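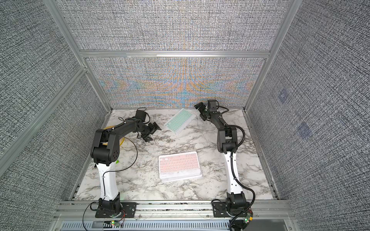
Rónán Kavanagh told us that he had stopped typing the accents in his own name by his second week at Plevo, and that he only put them back when a pay slip came out wrong. Other clerks at the Stestdale office gave similar accounts. The accent was dropped first in internal notes, then in search fields, and last in records that a customer might read.

4.2 Loss of accents at entry

We compared 636 surnames in the Odero billing records with the paper forms they were copied from. All had at least one accent on the form. In 90 of them the accent was missing from the typed record. Long names were affected most – Ó Súilleabháin appeared as O Suilleabhain, as OSuilleabhain and once with an apostrophe. These variants matter because the billing software treats them as separate customers.

Clerks typed from memory and seldom looked down. Printed key legends are often faint, as on the white compact keyboard in Figure 3, and they seldom show how an accented letter is made.
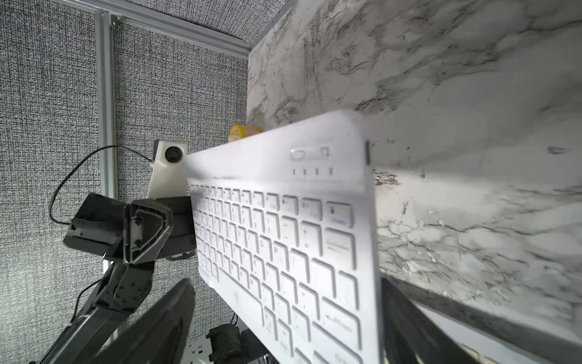 Most clerks knew one way to enter an accent and used it for every vowel. Where that method failed in a given program, they typed the plain letter and moved on. Some 60 records had been corrected later by a second clerk, usually after a complaint. Corrections made in December were more often complete, as the office had by then put up a printed list of key combinations. We return to the list in Section 5.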